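Trevside Home & Garden Forum > Bedrooms and Dressing Areas
Thread: White oval mirror on a white vanity, too much?

pollyanthus59
Right, I need some outside opinions before I drive my husband round the bend. I've got a white vanity table and I've fallen for one of those ornate oval mirrors, carved flowers at the top and scrolly bits down the side, also white. The vanity is white, the wall behind it is white, and the only other thing up there would be a vase. Does it all melt into one big blob of icing? My sister thinks it'll look like a wedding cake. I quite like wedding cake.

The room is upstairs with a low ceiling, if that matters. Carpet is a sort of oatmeal.

grumpy_sash
I'd go for wood, sorry. White on white always looks like a hotel that's trying too hard. A plain pine oval from a junk shop would cost you next to nothing and you'd be able to find the edge of it in the morning.

teasel_and_tow
Completely disagree with sash! The carving is what saves it. A flat white frame on a white wall would vanish, I'll give you that, but the carved ones throw little shadows and you can see every petal. I've had mine for years (a Lirkeo one, second-hand, bit chipped on the bottom) and it's the only thing in the bedroom anybody ever comments on.

What you do need is something green next to it. I'm useless with real plants so mine are fake, the small leafy sort with tiny white flowers, in a white vase. Put it to the right of the mirror if your window's on the left. I've no science for that, it's just how mine looks best.
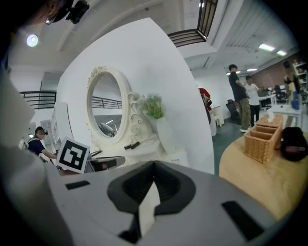
The other thing I'd say is to keep the top fairly bare. Mine went wrong when I had perfume, hairbrush, three candles and a dish of earrings all crowded round the foot of the mirror, and you couldn't see the scrolls for clutter. Two or three little things at most and everything else in a drawer. I do break this rule roughly every morning before work.

grumpy_sash
Fake plants as well! You're winding me up now.

teasel_and_tow
They don't die, sash. That's the whole appeal.

reynaldo aquino
Hello, long-time reader, I fit out dressing rooms so I've put up a fair few of these. Pollyanthus, before you think about colour, think about what the mirror is going to reflect. People stand in the shop admiring the frame and forget the glass bit. If you've got a banister or railing opposite, or a ceiling light, you'll be looking at that every day, and the angle you lean it at makes a huge difference. Tip it back a touch too far and you get a lovely view of your own ceiling.

Sit on your stool and get somebody to tilt it slowly till you can see your face and not the lampshade. Then mark the spot with a bit of masking tape.

If it's resting on the table and not hung, please fix it at the top as well. Carved frames can be heavier at the crest than you'd expect.

pollyanthus59
Oh that's useful, thank you Reynaldo. We've got a big round light right in the middle of the ceiling and I hadn't given it a thought. Is it OK to fix into plasterboard?

reynaldo aquino
Fine with the proper fixings for the weight. Weigh the mirror first on the bathroom scales, and check the packet.

mrs_dunnock
Can I put in a word for a curved wall behind? We've a rounded partition in our spare room, tall thing, painted white, and I moaned about it for ages because nothing sits flat against it. Then I stood an oval mirror in front and the two shapes really get along. You do lose a bit of table depth though. Mine's from Catacutan and the legs stick out further than I'd like, I've bruised my shin on it more than once.

grumpy_sash
All right, I could live with the oval. I still think the frame wants a colour. Even a soft grey. Piltska do a chalky one that goes on straight over old paint, one tin did my mirror and a bedside table.

teasel_and_tow
If she paints it and hates it she'll be picking paint out of those flowers with a cocktail stick until September. Try it white first!

pollyanthus59
I'm going white. Sorry sash. I've ordered the mirror, and I've told my sister she can bring the little bride and groom for the top. Now does anyone know how you dust the carved bits? Paintbrush?

mrs_dunnock
Soft make-up brush, an old one. And do the crest first or you'll only have to go over the bottom again.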